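Skedudero Shared Workshop
Members' guidance: Keeping small parts in order

Most of the time lost on a household repair goes on looking for things. A screw rolls under the bench, a clip is put down beside a mug, and a job that should have been finished by lunch is still open in the evening. The following guidance is offered to members who use the shared benches, and it applies equally well to a kitchen table at home.

Before you begin

Clear the surface completely. Wipe it with a damp cloth and allow it to dry. A pale surface is preferable for small work, as dark screws and coloured fittings show up at once. Members working on a dark bench may lay down an old white pillowcase or a sheet of lining paper, taped at the corners.

Set out your containers before the first screw is loosened. Muffin tins, egg boxes and ice-cube trays are all suitable. Jam jar lids are less so, because they slide and are easily knocked. Place the containers on the side of your weaker hand, and keep tools on the other side.

Check the lighting. A lamp placed low and to one side will throw a shadow from even the smallest washer, and this makes it far easier to find than under a ceiling light alone.

Taking things apart

Work through the compartments in order, from left to right, and put the parts from each stage into the next empty space. When the time comes to reassemble, begin at the right and work back. Where screws differ in length, push them through a piece of card on which the outline of the appliance has been drawn, each in its proper position.

Plastic parts require patience. Clips and tabs become brittle with age, particularly in kitchens, where they are exposed to heat and grease. Ease them a little at a time from alternate sides. If a part will not move, look again for a hidden screw — under a rubber foot or a label, most often — before applying more force.

Stand small plastic parts upright where their shape allows it. They are easier to pick up again, and less likely to be swept away with the dust. 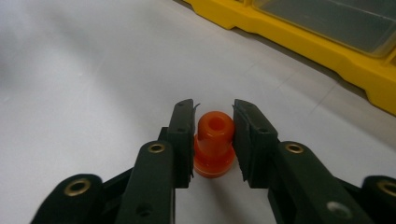
A small orange plastic part on a white work surface.

Cleaning

Warm water and a little washing-up liquid will deal with most household grime. Leave plastic parts to soak for 20 minutes, then go over them with a soft toothbrush kept for the purpose. Rinse in a sieve, never directly over an open plughole. Do not use white spirit or nail varnish remover on plastics, as both may cloud or soften the surface.

Dry parts on a folded tea towel overnight. A hairdryer on its cool setting is acceptable. An oven or a radiator is not, and Evanthia Tsakiris at the front desk can produce a blender collar that demonstrates the point.

Metal screws should be dried straight away. A trace of light oil on the thread will keep rust off, but it should be kept away from anything that comes into contact with food.

Storage

Spare parts should be labelled on the day they are put away. Write the name of the appliance, the position of the part and the month, for example "Vosis mixer, rear foot, May". Pencil on masking tape lasts well and peels off cleanly. Small resealable bags are good for sets that belong together. Shallow drawers are better for loose stock, since deep ones tend to fill with things that are never seen again.

The workshop's own Pomex cabinet holds more than 2,000 items across its drawers. Members are asked to observe the following:

Return a drawer to its slot before opening another.
Do not mix metric and imperial screws.
Place unidentified parts in the grey tub by the door. The tub is sorted in the first week of each month.
Report an empty drawer at the desk.

At home, a cabinet of nine drawers is generally sufficient. Keep batteries well apart from loose metal, and store all small parts out of the reach of children and pets. Button batteries in particular must be kept in a closed container on a high shelf.

If a part goes missing

Stop work and stay where you are. Look over the bench first, then your sleeves and lap, and only then the floor. Stretch a pair of old tights over the nozzle of the vacuum cleaner and pass it slowly along the skirting; the part will be held against the fabric. A magnet tied to a length of string will recover steel screws from behind units.

Replacement feet, knobs and clips may be ordered through the desk from Xenos, with delivery normally within 14 days. Please bring the broken piece with you. Enquiries about orders should be addressed to Eftychia Galanis before 4 pm.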